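4. Placing the stand and the dishes

Wipe the wooden top along the direction of the boards with a soft cloth. Do not pour oil on a knot or on a fine crack. Glossy black pieces may rest directly on the wood, but please lift them when you move them.

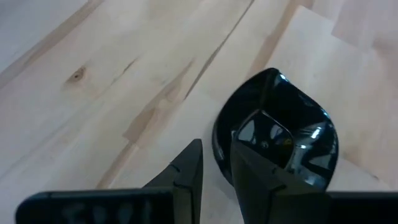 Page last changed: July, by Dale Carrier

4.1 Put the Kultia stand on the wooden top with its legs down. Press lightly on each corner. If it rocks, turn the stand a little and try again.

4.2 Leave the space under the stand open. Set the shallow tray flat on the wood, away from the legs.

Note: Keep potted plants to the side, so the leaves do not hang over the dishes.

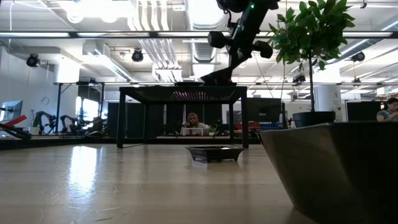
4.3 Place the bowl on the perforated top first, then the small cup beside it. The grey felt pads from the Udar packet are for the dishes you keep on the wood. On the mesh they are not necessary.

Caution: Do not put hot dishes on the wood. Water from the plants must be wiped within two minutes, also under the pot.

4.4 When you want to change the arrangement, take the bowl and the cup off before you move the stand. 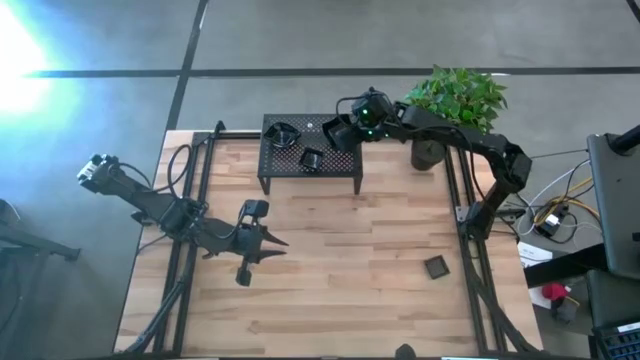 Lift it with both hands, never by one leg, and check the wood for grit before you put it down again. For new felt pads, write to our Flandport office.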